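Taming the thread before you tie

Most bad knots are bad before anyone ties them. On the Wasevdale practice bench the usual culprit is the tail, left to wander off and make friends.

1. Pull through until you have a short tail you can find again.
2. Lay the loop down flat, with its top away from you.
3. Look for crossings. Sort them out now, while you're still in a good humour.
4. Bring the jaw in low and keep the tip in view.

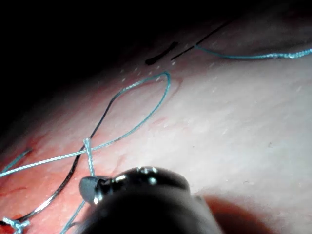
Blue loop lying on the surface, dark strand curving through it.

Grab the wrong strand and you go back to step 2, like the rest of us.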